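로봇팔 예산 짜는 얘기 좀 풀어봄. 우리 작업실 같은 소규모에서 장비 사는 사람들한테 조금은 도움 될까 해서 (길어질 것 같으니 타래로)

일단 배경. 우리는 Flullwood라고, 작은 나무 소품이랑 조립 키트 만드는 데고, 포장 전에 부품을 트레이에 담는 공정이 제일 손이 많이 간다. 명절 전에는 다들 밤 9시까지 이것만 함. 그래서 작년부터 "팔 하나 사자" 소리가 계속 나왔고 결국 내가 견적 담당이 됐다... 왜 나지...

처음엔 진짜 단순하게 생각했음. 팔 가격 알아보고, 결재 올리고, 끝. 그런데 견적서를 받아보니까 팔은 맨 윗줄 한 줄이고 그 밑으로 줄이 끝도 없이 내려감 ㅋㅋㅋ 그리퍼, 컨트롤러, 케이블, 베이스 플레이트, 설치 출장비, 교육비, 연장 보증까지

후보는 두 군데로 좁혔다. Eneo랑 Camard. Eneo는 본체가 싼데 그리퍼가 별도고, Camard는 본체가 비싼 대신 그리퍼랑 케이블이 다 들어있음. 총액으로 놓고 보면 차이가 생각보다 별로 안 난다. 본체 가격만 보고 회의 들어갔다가 얼굴 빨개진 사람 = 나

총예산은 2,000만 원. 사장님이 여기서 한 푼도 더 안 된다고 못 박으심. 그래서 내가 표를 다시 짰는데 본체랑 그리퍼 쪽에 쓸 수 있는 게 60%쯤이더라. 나머지는 전부 자잘한 것들 몫. 자잘한데 합치면 무서움

제일 많이 빼먹는 항목 적어둠
작업대: 흔들리면 안 됨. 기존 책상 쓸 생각이면 보강비라도 넣기
여분 그리퍼 손가락: 소모품이라고 생각하는 게 마음 편하다
조명: 창가 자리면 오전 오후가 완전 다름
케이블 정리: 웃기지만 진짜 돈 들어감
사람 시간: 견적서에 안 나오는데 제일 비쌈!!

마지막 거 좀 더 얘기하자면, 우리는 교육이랑 테스트에 40시간을 잡았다. 처음엔 8시간이면 되지 않나 했는데 Camard 쪽 담당자분이 전화로 조용히 웃으셨음. 그 웃음소리 듣고 바로 표 고침

그리고 납기. 지금 주문하면 8주 걸린다고 함. 12월 물량 전에 쓰고 싶으면 거꾸로 계산해야 되는데 설치랑 테스트 기간까지 빼면 여유가 거의 없다. 장비 살 때 달력부터 펴놓고 시작하세요 여러분. 저는 가격표부터 펴놓고 시작해서 2주를 날렸습니다

렌탈도 알아봤는데 이건 경우에 따라 다를 듯. 성수기에만 바짝 쓸 거면 렌탈이 낫고 우리처럼 매일 돌릴 거면 사는 게 낫다는 게 지금까지의 계산. 대신 렌탈은 고장 났을 때 내가 안 울어도 된다는 장점이 있음 (이거 은근 큼)

중고도 봤다. 가격은 솔직히 혹했는데 컨트롤러 버전이 오래돼서 그리퍼 호환이 안 된다길래 접음. 중고 볼 때는 본체 상태만 물어보지 말고 컨트롤러 버전이랑 남은 보증 기간 꼭 물어보기. 나는 사진 보고 반해서 한참 뒤에 물어봤다

내부 프로젝트 이름은 Miranda로 정함. 이름부터 정하는 게 맞나 싶긴 한데 파일 폴더 이름이 "로봇_최종_진짜최종"이 되는 걸 막으려면 어쩔 수 없었다

작업 영역 잡는 건 비싼 지그부터 안 사도 된다고 본다. 종이 깔고 테이프로 칸 나누면 트레이를 어디에 둘지, 배치를 바꾸면 뭐가 걸리는지 얘기하기가 훨씬 쉬움. 지그는 배치가 굳은 다음에 맞춰도 안 늦다. 이 줄에서 아낀 돈을 여분 손가락 쪽으로 옮겼음
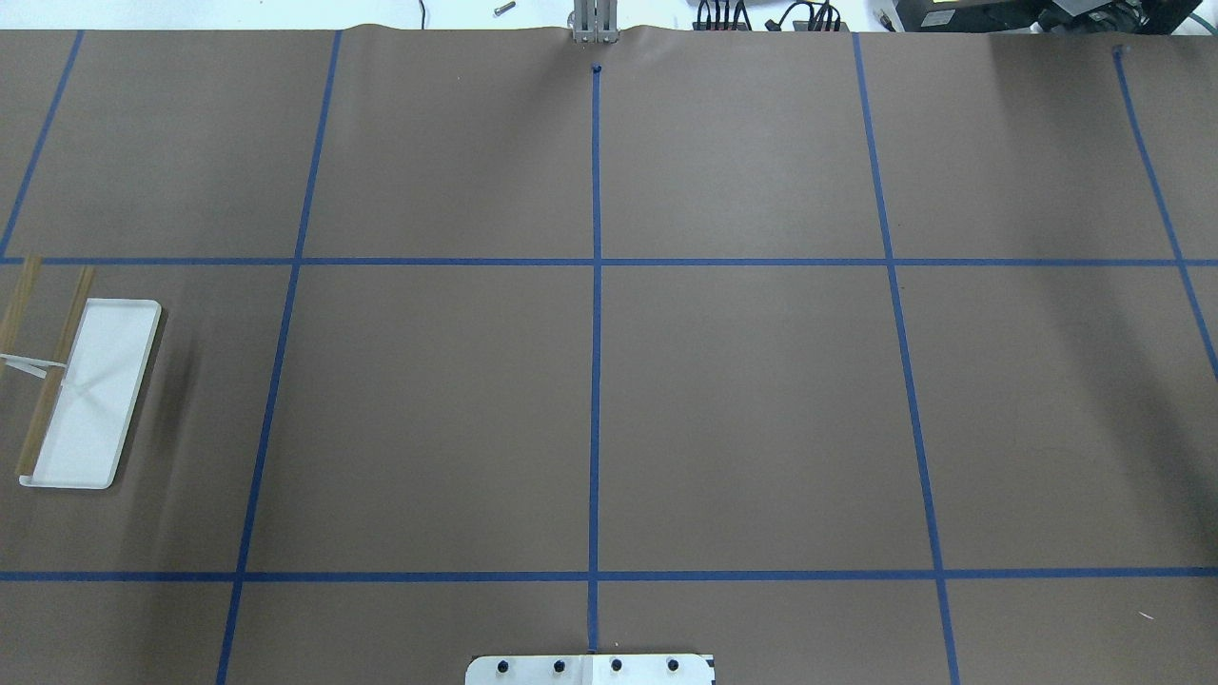

크라프트지에 파란 테이프로 칸 나눈 작업면. 왼쪽이 흰 트레이랑 긴 나무 막대 두 개

아 그리고 테이프는 넉넉히 사세요. 배치 바꿀 때마다 다시 붙이게 됨. 종이도 롤로 사는 게 편하고, 구겨지면 미련 없이 갈기. 이런 건 표에 "소모품" 한 줄로 묶어놓으면 결재할 때 질문이 덜 들어온다 ㅋㅋ

트레이도 같은 얘기. 키트마다 다른 걸 쓰고 있었는데 팔 들이는 김에 규격을 하나로 통일하기로 했다. 새 트레이 값이 따로 나가긴 하지만 제품 바뀔 때마다 위치를 새로 잡는 시간을 생각하면 이쪽이 싸다는 계산. 길쭉한 부품이 들어가는 키트만 아직 고민 중

지금 마음은 Camard 쪽으로 기울었는데 Eneo에서 그리퍼 포함 견적을 다시 준다고 해서 기다리는 중. 보증 조건에 그리퍼가 들어가는지 안 들어가는지, 그거 하나만 확인되면 바로 결재 올릴 거다

혹시 비슷한 규모에서 팔 들여놓으신 분 있으면 연장 보증 넣었는지 좀 알려주세요. 우리 표에서 아직 물음표 붙어 있는 칸이 그거임. 견적표 양식 필요하신 분은 답글 주시면 금액 지우고 공유할게요!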